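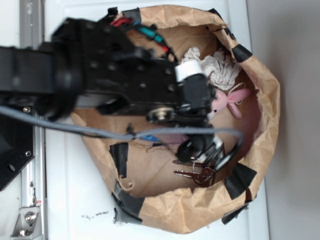

Rafia Sethi wrote in to ask why two countries that have stopped fighting still need a piece of paper to say so. Couldn't they just go home?

What a good question, Rafia, and it's one that grown-ups have puzzled over too. Get comfortable, because the answer takes a little while!

When the shooting stops, that is called a ceasefire. A ceasefire is a bit like two kids in the schoolyard who have both let go of the same ball and stepped back. It's quiet, and quiet is wonderful, but the ball is still lying there between them and they both still want it. A peace treaty is the longer talk that comes afterward, when they sit down and decide whose turn it is, and what happens the next time they disagree.

Let's make up two countries and call them Bivel and Hamada. Between them runs a river, and over the river goes the Tikidbridge, which both of them say is theirs. They fought over it, and one cold December they agreed to stop. Now the soldiers are standing on either bank, stamping their feet to keep warm, and the people who used to live near the bridge are staying with cousins in faraway towns, wondering when they can go back to their own beds.

You can see there's a lot left to sort out. Who may cross the bridge? Where exactly is the border? Can the families go home, and what if somebody else is living in the house now? What about the prisoners on each side, who would very much like to see their moms and dads? Every one of those questions has to be talked over, and some of them make people very sad or very angry (you would be too, if it were your house).

The people who do this talking are called negotiators. Often they meet in a third country, one that didn't take part in the fighting. Let's call ours Lirik. Someone from Lirik may sit in the room as a mediator, which means a helper who listens to both sides and tries to find words they can both live with. Sometimes the two sides won't even sit at the same table, and the mediator has to walk up and down the hallway carrying messages!

Some treaties are short, just 2 pages. Others run to 200 and have maps folded in at the back. When the words are finally settled, the leaders sign, and in many countries the parliament has to vote on it as well.

Does a treaty always work? No, I'm sorry to say. Sometimes one side breaks a promise, or the hardest question was left for later and later never came. Sometimes the people who had to leave their homes were never asked what they thought, and they feel, quite understandably, that the peace was made without them. That's why many people say a good treaty has to be fair as well as signed.

If you'd like to try this at home, pick something you and a brother, sister or friend argue about, and write down a treaty for it together. Leave room at the bottom for both names.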